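Ploltari grasp planner – frequently asked questions

Last revised in December, for release 4. Questions that come up more than once on the mailing list end up on this page. Installation has a page of its own.

What does Ploltari do?

It takes a short stretch of camera and finger-width data and works out where a two-finger gripper should close, how fast it should come in, and how hard it should hold. It does not plan the path of the whole arm. You need a motion planner for that, and most people already have one they like.

Do I need a robot to use it?

No. You can run everything apart from the live controller on a laptop with recorded data. Several of the people who send us bug reports have never connected it to an arm.

What kind of rooms and objects does the planner cope with?

Homes, mainly. The early versions were tuned on a bare bench in the Fernwood building and did badly as soon as anyone put a tablecloth down. Since release 3 we have tested against recordings made in lived-in rooms, with shiny surfaces, strong daylight and plenty of other things close to the target. Clear plastic is still the hardest material. The depth estimate tends to go straight through the film and settle on whatever is inside, so the fingers are told to close too far.
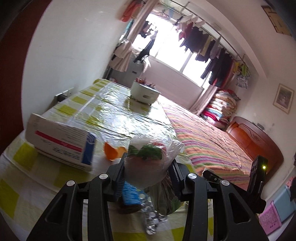 If your objects are wrapped, set surface_mode to "film". The planner then ignores depth inside the outline of the object and uses the edges of the outline instead. It is slower, by 40 milliseconds a frame on our test machine, so leave it off when you don't need it.

Why does the planner refuse to give me a grasp?

The usual cause is that the outline of the object touches the outline of one of the fingers before the fingers have closed. The planner can't tell where one ends and the other begins, and it returns nothing. Check the finger mask first. If you have changed the pads or had new brackets printed, the old mask will be wrong. Run the mask tool again with the gripper fully open, half open and shut.

The second most common cause is a window. When a large part of the view is blown out to white, the exposure control keeps hunting and the outline flickers. Lock the exposure at the start of the run. Birthe Ásgeirsdóttir wrote a small script for this and it is in the tools folder under lock_exposure.

How is grip force decided?

From the change in finger width after first contact. A stiff object stops the fingers at once. A soft one lets them carry on, and the planner fits a simple spring to what it sees. It starts from the lowest force that held in the training runs and goes up in steps. There is no slip sensor in the standard setup, so slip is judged from the picture alone, by comparing the position of the object against the pads from one frame to the next.

Can I set the force myself?

Yes. Put a fixed value in force_limit and the spring fit is skipped. Nivaldo Quintana does this for glass and recommends it.

What about tall, narrow objects?

They are easier to outline and harder to hold straight. A can gripped near the top can swing if the approach is even slightly off, and the planner used to choose the top because it was the clearest part of the view. Release 4 adds a tilt cost, which pushes the grasp towards the middle of the object. You can see the effect by loading the same recording twice, once with tilt_cost at zero, and stepping through the last second before contact.

We also fixed a fault with printed sleeves. Small text gave the tracker a lot of corners that all looked alike, and it would jump sideways by a column or two. It now checks each match against the rim before accepting it.

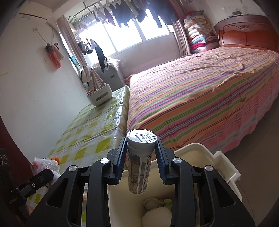
A slim can held upright between the ridged pads, over the storage box.

Which recordings can I train on?

The public set has 2,000 short recordings and comes with the download. Signe Sveinbjörnsson looks after it. Please don't mix it with your own data in one folder, as the index file gets rewritten and you will lose the labels.

How many recordings of my own do I need?

For a new object type in a room much like those in the public set, 200 has been enough for us. A new gripper needs more, and we can't give you a good figure – it depends on how far the geometry is from the standard linkage.

Does it run on the Ketilsson controller?

Yes, through the bridge that Poul Thorlacius maintains. Use the version of the bridge with the same release number. Older bridges will connect without complaint and then send finger widths in the wrong units.

Where do I report a problem?

Send the log, the config file and the shortest recording that shows the fault to the mailing list. Arnar Zoëga at the Jindudstead office reads it most mornings. If the recording was made in someone's home, check that they are happy for it to be shared before you attach it.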